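Search this site Go

Evaluation Diary, Mobile Handling Laboratory
Saturday, February 9, 2019

The laboratory was opened for a weekend session in order to complete the gripper comparison before the Visent unit is returned to its supplier. The undersigned was present throughout. Dr. Sarıgül attended for the first hour and approved the change to the controller settings recorded below.

The two candidates remain the Dorberg hand, with its padded fingers, and the Visent two-jaw unit. Both have been assessed on rigid containers, and the results were entered in October. Thin film had been left to the end of the program. It is the material on which the Grorkport site most needs an answer, as its cleaning staff handle plastic bags on every shift.

The Dorberg hand was fitted first. The grip force limit was set to 300 in the controller's own units, after a first setting of 200 was judged too low for a bag that must be carried across the room. The wrist camera was left at its standard exposure. The fabric sleeve was kept on the arm, in accordance with the site's request that joints be covered wherever loose plastic is handled.

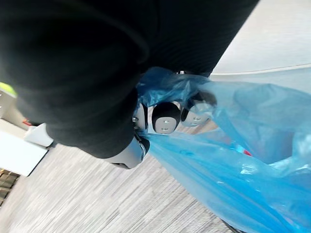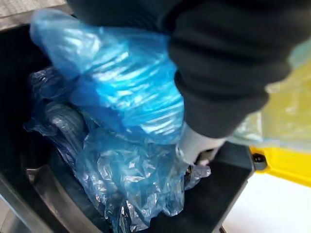

Blue bags, handled with the sleeve fitted.

Evaluation Diary, Vol. 3, p. 200

My preference at this stage is for the Dorberg hand. The pads gather the film into a neck and close on it, and I consider this a sounder method than pinching a single fold, on which the Visent jaws depend. The Visent unit is the lighter of the two and much the easier to clean, and the final report should say so plainly.

The camera is a weaker point. Glare on creased film hides detail that the software relies upon, and fast wrist movements blur the picture. Barış Ertürk proposed a shorter exposure with an additional lamp beside the work area. I have asked him to prepare both, and to keep the present setting available for comparison.

A fault was noted in the controller. The log stopped at line 2000 and had to be restarted by hand. The same fault was reported in October and was marked as closed. It has been reopened under my name, and the supplier will be informed in writing.

The sleeve requires a decision also. Its folds gather above the wrist when the arm reaches downward, and they come close to the camera's view. A shorter cuff has been requested from the workshop. Until it is received, the upper strap is to be tightened before each session.

The Visent unit will be mounted on Monday with the same force limit and the same bags. Keys returned to the front office at the close of the session.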